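Week 4 handout: Can a machine do the dishes yet?

Course notes, Villads Stougaard, 23 Feb 2025

Last week we ended on the factory floor, where the Tramden line puts 2898 identical caps on identical jars and never gets bored. Somebody asked why, if that works, we're all still washing up by hand. Good question! So today we go into the kitchen.

The short version is that a factory gives the machine the same part in the same spot every time, and a kitchen gives it a pile of stuff. Cups are slippery, bowls nest, and people leave things wherever they like. Think about how you pass a cup from one hand to the other – you don't think about it, you just do it. With two arms it has to be worked out: who holds what, where, and how hard to squeeze.
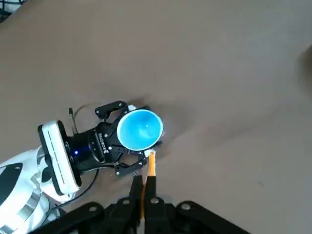 Do robots need two arms for kitchen work?

For plenty of chores one arm is enough, say for moving a cup to a shelf. A second arm helps when something has to be held steady while you work on it, like a jar lid or a dish towel.

Now the bigger picture (and this is where I get a bit worked up). Putting cups on a rack sounds like one job, but it's really a string of small ones. Find the cup, choose a grip, turn it upside down, line it up with a hook, let go. If each of those goes wrong once in 28 tries, your whole chain is in trouble pretty fast. Do the sum at home with five steps, then with ten. Also, a cup hung on its hook changes the job for the next one, and the arm has to reach past it without a bump.
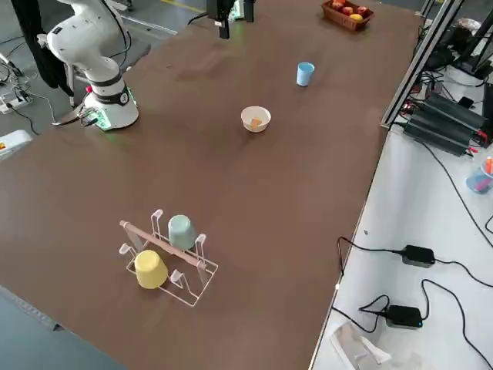 For next time

Read the Zamani chapter on grasping, but skip the math in the middle. Then pick one chore you did this week and write down every step, including the boring ones. Bring it on paper, please.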